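Gourlay 283 Clip-On Task Light: Review

The Gourlay 283 is a battery task light for workbenches and shelving. It has a spring clamp, a short gooseneck and a diffused LED head. Plenico sells it with a charging cable and two spare clamp pads. We used it for close work in a bright room, at a desk after dark and inside a cabinet.

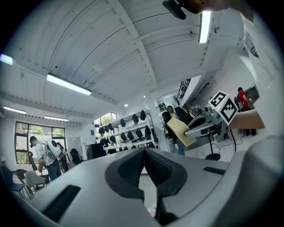 Page last changed: 30 August 2023

Output is rated at 1,000 lumens on the top setting. Under strong general lighting the gain is small, and the lamp is mostly useful for filling shadows cast by the hands. At the desk the middle setting was enough for reading resistor codes. The diffuser spreads light evenly, with a slight yellow cast near the rim. We saw no flicker at any level.

The clamp is the weak part. It holds well on square edges but creeps on round tube, and the pads mark soft paint. The older Rurnus lamp has a screw clamp that takes longer to set and stays where it is put.

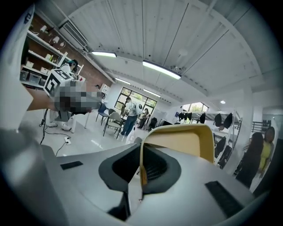

White ceiling above the work area.

Reach is limited. The gooseneck holds its angle with the head fully extended, though it springs back slightly when released, so overshoot the position a little. The power button sits on the back of the head and is hard to find with gloves on.

On the top setting the battery lasted 2 hours before the lamp dimmed. It can run while charging, but only at the low level. The port cover is a loose rubber plug and ours came off in the first week.

Gandis stocks replacement pads and plugs. The battery is sealed and not listed as a spare part.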